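How a Robot Gets on the Shopping List

Before a robot arm can do any work, someone has to plan for it and pay for it. Engineers call this part of the job procurement. It means choosing what to buy, finding out what it costs and deciding what can wait.

Start with the task

A buyer does not begin with the robot. The first thing to write down is the task. Suppose the task is tidying a table: pick up small things and put them away. The list of things comes next, with the size, weight and shape of each one. A pen is thin and rolls. A spoon has a wide end and a narrow end. Each shape asks something different of the machine.

Choose the hand

The part that holds things is called a gripper. Many grippers have two fingers that open and close. Two numbers matter most to a buyer. The opening is the widest gap between the fingers. The payload is the heaviest load the arm can safely lift, and it has to include the weight of the gripper itself.

Small cameras can be fitted near the gripper, so the computer gets a close view of what the fingers might pick up, such as a spoon with a blue handle. A camera like this is a separate line in the budget.

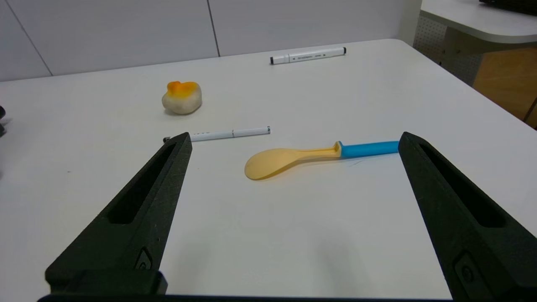
Add up the budget

Chiharu Arai plans equipment for a workshop in Stodcombe. Her budget for small parts one May was 1000 pounds. She listed these costs:

Camera, mounting plate and cables: 752 pounds
Spare finger pads: 51 pounds

That comes to 803 pounds, leaving 197 pounds. She did not spend it. Money kept back for surprises is called a contingency – parts break, and delivery can cost more than expected.

The arm is paid for from a different budget, as it should last for years. Pads wear out and are bought again and again. These are called consumables.

Plan the practice objects

Test objects belong in the plan too. They can be ordinary things: a bottle with a screw cap, a cup, a square container, two white markers. A good set mixes tall with flat and hard shapes with awkward ones. The table needs enough space between objects for the fingers to fit.
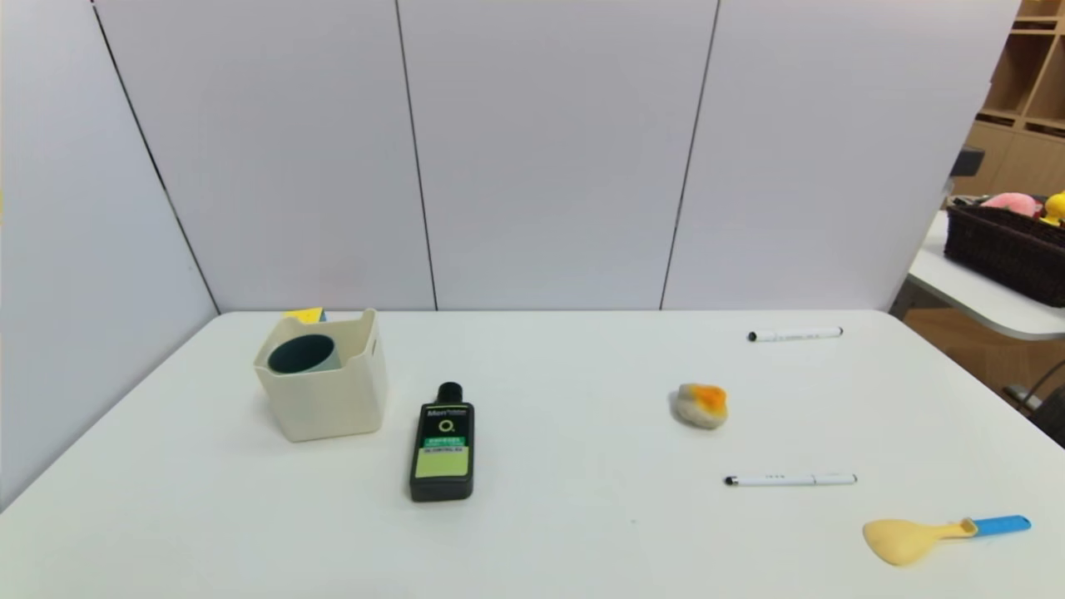

Page 2

Ask before you buy

Dilwyn Pugh checks every order before it is sent. His questions are:

Will it fit on the table we have?
Does it work with the computer we have?
Who will repair it?
How long will delivery take?

If an answer is missing, the order waits.

Words to know

Budget: a plan for spending money.
Payload: the heaviest load a robot arm can safely lift.
Contingency: money kept back for surprises.
Consumable: a part that wears out and is replaced.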